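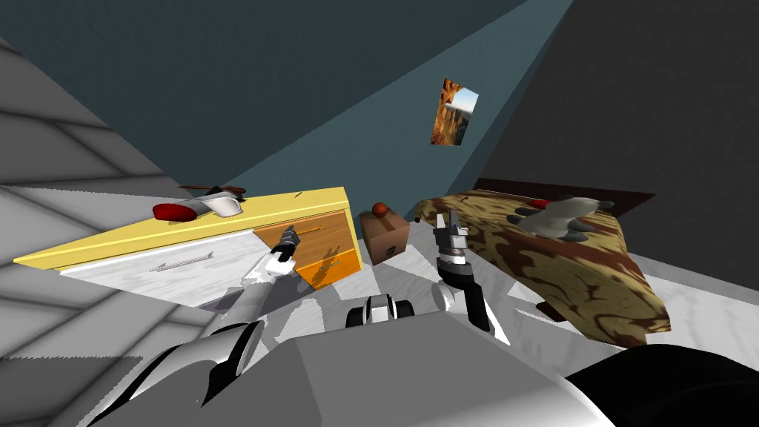 Ticket: Sim seats and workstation quote for FY budget
Opened by: Violeta Carrasco
Assigned: Necati Akyol
Priority: high (budget lock)
Status: pending vendor

Opened September 14, 2024

Need a number for the equipment plan and can't get one that holds. Bedroom tidy-up task is running in sim on the shared box, two-arm robot, drawers and floor pickup. Runs fine alone. Second person logs in, physics drops to a crawl and the grippers lag the controllers. Before I ask for new hardware I need to know if it's the card, the licence or us. Also the Viltlow quote for the real arms came in and the total doesn't match what Bautista told me on the phone.

Quote attached. Line 4 is the one I don't get.

Necati Akyol
Looking. Which build are you on? And was Maximiliano's training job running at the same time?

Violeta Carrasco
Build 13. Yes his job was on, he says it only uses the second card.

Necati Akyol
It doesn't. Config has both cards visible, so it grabs whatever. Pinned it to card two. Try again with two people logged in.

Violeta Carrasco
Better. Not good. Drawer approach is smooth now, arm gets to the handle without stuttering. Still get a hitch when both grippers close at once.

Necati Akyol
Checked memory while you were on. Room meshes are heavier than they need to be, the blanket on the bed is the worst one by a mile. Swapped in the low-poly version. Collision mesh for the box was also set to full detail, changed to a plain box shape. Left the ball and the plane alone.

Violeta Carrasco
Hitch gone with one user. With two it comes back after a few minutes.

Necati Akyol
OK so that's the card. Ran out of video memory, log is clear on it. You do need hardware, just less of it than the first plan had. One workstation, not a pair.

Options:
Mirnar tower, 3975 dollars, in stock, on site warranty
Same tower without the warranty, 3000 plus freight
Keep the shared box, book time slots, zero dollars, everyone grumpy

Violeta Carrasco
Bautista will say the third one.

Bautista Espinoza
Bautista says the first one actualy. We lost most of May to the last machine sitting at the repair depot, not doing that again. Put the 3975 in. What's happening with the arms though, thats the big line.

Violeta Carrasco
Line 4 on the Viltlow quote is "gripper set". Quantity 2. Is that 2 grippers or 2 sets? If it's sets we're paying for a spare pair.

Necati Akyol
Not my area but the sim model uses one gripper per arm, so one pair is all the task needs. Call them.

Violeta Carrasco
Called, on hold, gave up. Emailed Yanti Harahap at Viltlow.

Yanti Harahap (by email)
Hi Violeta, sorry for the mixup. Quantity is in sets. Each set is a left and a right. I can drop it to one set and reissue the quote. Lead time doesn't change. Please note the base plate and the mounting labour are not on this quote, Lendness does those for us in your area and will bill seperately. I've asked them to send you a price.

Violeta Carrasco
So there's a cost that wasn't in the plan at all. Great. Bautista can you hold the line open until Lendness get back to me?

Bautista Espinoza
Can hold til Thursday. After that it rolls to next round. Don't sign the arms quote without the mounting price beside it.

Maximiliano Ulloa
Sorry about the card thing, didn't know it was taking both. If it helps the plan, I don't need the arms this round. Drawer opening isn't reliable enough in sim yet, upper drawer especially, handle's small and the fingers slide off. Would rather get the workstation now and push the arms.

Necati Akyol
Agree with that. Cheaper mistakes in sim.

Violeta Carrasco
Fine by me. Splitting it. Workstation goes in now, arms move to next round with a revised quote and the mounting price. Note for whoever picks it up: check sets vs singles, check freight, ask about the base plate.

Necati Akyol
Tan on the service desk is raising the purchase order for the tower. Leaving this open until it's on the desk and two people have run the bedroom task on it for a full hour. Send me the memory log from that, I'll close after.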